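What the New Packing Line Did to My Mornings

I have been at the Mabuza warehouse just outside Trikville long enough to remember when every gift basket was filled by hand, start to finish, by whoever was on shift. 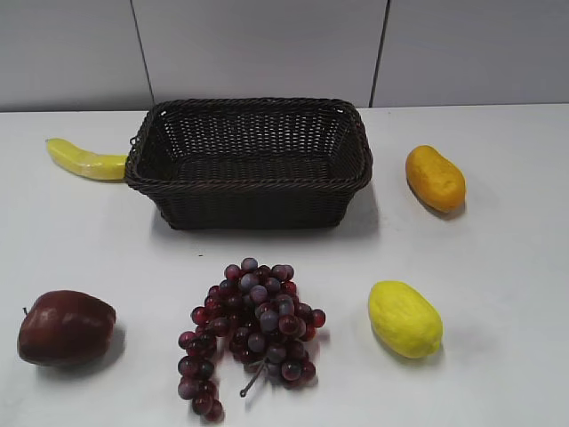 So when word came in October that we were getting robots from Prelevton, you can imagine the talk in the break room. Some folks were excited, some were already polishing their resumes, and I mostly wanted to know who was going to train the thing (me, as it happened!).

We practice with artificial fruit, and I'm glad of it, because real grapes would not have forgiven us those first weeks. A banana and a lemon ask for very different handling, and I had never once thought about how my own hands knew that. Now I think about it all day long, even at the grocery store.

What has changed most is the pace. We used to start at 5 a.m. before the holidays, and our best day by hand was 1667 baskets. The plan for this winter is 2899, with the same crew, and I'll admit that number made me nervous. But my wrists don't ache at supper anymore, and I spend more of my shift checking, fixing and teaching - work I like a good deal better than I expected to.

I do miss the chatter. Six of us around one table could get through a whole lot of gossip in a morning, and now we're spread out, each minding a station. We've started eating lunch together again to make up for it, and somebody usually brings pie.

77 shares | 12 comments

Related posts
My first week at the Cledevano training center
Packing season and sore feet
Pie recipes from the break room

Last updated in October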